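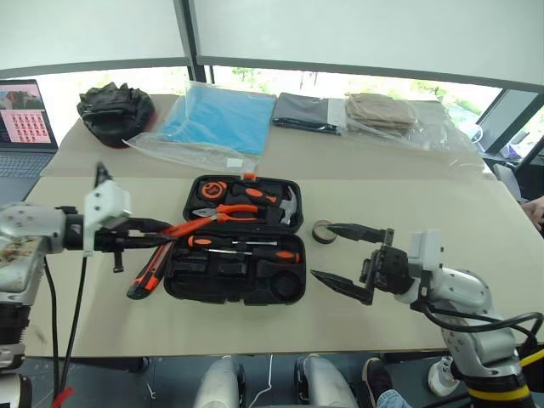 Case open on the bench, tape roll at right

Small tool case: what earns a slot and what doesn't
Forum: Hand Tools and Storage

skinner_struan
Posted April 2021

I have a folding case of the type in the photo: two shallow halves, one hinge, latch on the far edge. Upper half has the tape measure in the top left corner, pliers under it, claw hammer to the right. Lower half has two screwdrivers lying head to tail. It lives in the hall closet and gets used for apartment jobs: outlet covers, curtain rods, flat pack furniture, the occasional stuck drawer.

Two questions.

1. Does anyone keep a tape roll with a case this size, and if so, where? It will not fit in either half of mine with the lid closed.
2. Is the hammer worth the space? It takes more room than anything else in there and I use it maybe once a month.

Not interested in replacing the case. I want to get the layout right and leave it alone.

bsukprasert
Re: Small tool case

On 1: no. Tape gets its own hook. Mine hangs on the closet rail on a loop of cord. A roll in a shallow case keeps the halves from meeting, and then you are forcing the latch. I broke one that way. The replacement latch from Skineck cost more than I wanted to pay and was a slightly different shape, so the case now rattles.

On 2: keep it. A claw hammer is also your nail puller and your light pry bar. Take it out and you need two things to replace it.

roya_n
Re: Small tool case

Disagree on the hammer. In an apartment with drywall and picture hooks, a small tack hammer does everything and fits in half the space. If he uses the full size one once a month, it can sit on a shelf. The slot would take a bit driver and a utility knife, both of which get used weekly here.

The head is also the heaviest item in the case and it sits at one end. Check which way the case hangs when you carry it. Mine used to tip until I moved the hammer.

skinner_struan
Re: Small tool case

It does tip. I had put that down to the handle. The slots are molded, though, so moving the hammer means it no longer seats.

roya_n
Re: Small tool case

Then cut the molding out and line the half with foam. I used a sheet of Rurico foam, 48 mm thick before trimming, which was far too much. Buy thinner. Trace each tool with a marker, cut inside the line, press the tool in. Leave a finger notch beside anything with a smooth handle or you will be turning the case over to get it out.

kamran_t
Re: Small tool case

Please don't cut the molding out. It stiffens the shell. I did this to an Emeck case and the half flexed enough that the hinge pin walked out on one side. If you must have foam, glue it over the molding and accept the loss of depth.

More general point: with molded slots the layout is the layout. The advantage is that a missing tool shows at a glance. I manage the loan tools for our building, 44 kits at last check, and the molded ones come back complete far more often than the foam ones. People see the hole.

roya_n
Re: Small tool case

Foam shows a hole just as well. My hinge is fine after three years. The pin on yours may have been loose to begin with.

kamran_t
Re: Small tool case

Possible. I didn't measure it beforehand.

a_sarkozi
Re: Small tool case

Head to tail for the screwdrivers is correct, by the way. Handles are the wide part, so alternating them saves width. The drawback is reaching for a handle and getting a shaft. Wrap a band of tape around the handle of the one you use most. That also answers question 1 in part: wind a meter or so of tape onto an old plastic card, flat, and slide it in beside the pliers. I keep some 100 cm of Vitale cloth tape that way and refill it from the big roll in October when I do the windows.

bsukprasert
Re: Small tool case

Tape on a card is fine for cloth tape. Masking tape left on a card for a year tears when you pull it.

a_sarkozi
Re: Small tool case

Agreed, cloth only.

skinner_struan
Re: Small tool case

Leaving the molding in. Hammer stays for now, roll goes on a hook, and I will try the card with cloth tape. If the card fouls the pliers I'll post the clearance.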